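Lleucu Landeg
August 13, 2024

Reminder for anyone thinking about the evening certificate in bookkeeping at Sayce: the fall list closes at 90 students, and last year it filled early.

You don't need a degree to apply. You need a transcript from your last school, even if it's old, and a one-page letter saying why you want the course.

The fee is $1447 if you pay up front. The payment plan comes to more, so read the form first.

Classes meet in Judach Hall, room 2112. Each one runs 120 minutes with a short break in the middle.

Parking is free after 5 in the Ornon lot — use the back gate, the front one locks early.

A few people asked about credit. Yes, it counts toward the two-year degree, but only if you finish by November of next year.

I took it while working full time. The second half is harder than the first, mostly because of payroll.

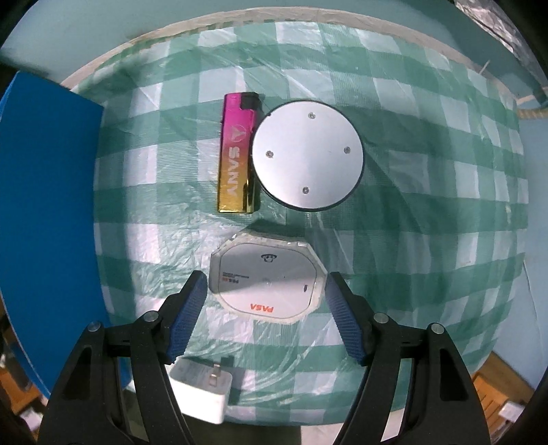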